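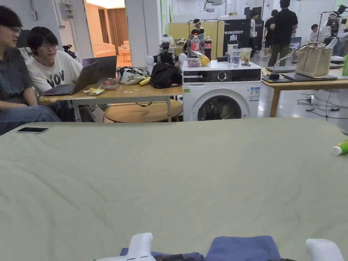
Why did the Clirard gripper stop closing in the middle of a fold? Its force reading had drifted, and the controller took the drift for an object already held between the fingers.

That was the short version given to visitors at the Prundik open day in August 2025, and Milan Mulder gave the long one at the cloth table, with a laptop log to go with it. Cloth folding is a fair test of a gripper. The material weighs little, it slips, and the difference between holding one layer and holding nothing is small in terms of force.

The fault first showed in February, during an endurance run of 3000 closing cycles. The gripper stopped 76 times. The log recorded each stop as "grip complete", so no alarm was raised and the arm carried on with its path, fingers half open and no cloth between them. From a safety point of view this is the worst part of the story - a machine that reports success gives the operator no cause to look up.

Mulder's team changed the finger pads first, then the cable. Neither made any difference. The cause was the zero point of the force sensor, which was set once at power-up and never again. As the gripper housing warmed, the reading crept upwards until it crossed the threshold for contact. All the stops fell in the later part of the run.

The present software, Filtard, sets the zero again after every 24 cycles, with the fingers open and the arm still. It also compares finger position with force. If the force says "held" and the fingers are wider apart than the cloth could explain, the arm halts and waits for a person to reset it.

Toon Dijkstra, who looks after the Vidal safety controller, answered questions on the halt itself. It takes 3 faults in one session to lock the cell fully. I asked why not one. He said that a full lock needs a supervisor's key, and that in earlier trials people had begun leaving the key in the switch.

The repeat endurance run has not been done yet. Mulder wants a warmer room for it.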